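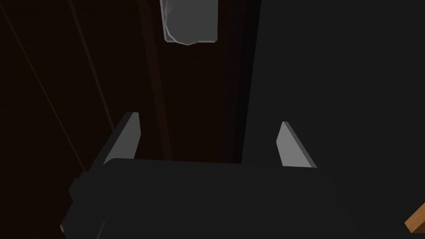 Revision 6 of the Naten practice guide for simulated wrist-camera recording takes effect on 28 February 2026. The main change concerns lighting. Under the old text, a render passed if the fingertips stood out from the background, and dim episodes with two light gray tips against near-black housing met that test easily. Reviewers at Grollo found that surfaces behind the gripper were often too dark to label. The new rule sets a minimum brightness for the background as well, checked before an episode is accepted.

Of the 2,600 episodes in the Bakos set, 57 fall below the limit and will be rendered again with the same seeds.
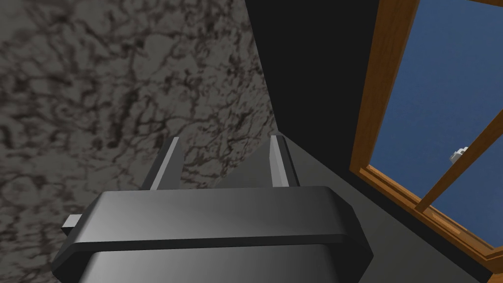

Open fingers, nothing held, with a window at right.

Section 3 now also requires an open-gripper view in each episode. Textures may be randomized, but window and wall geometry must stay fixed within a run. Comments on the wording go to Abelardo Pacheco at Flesau.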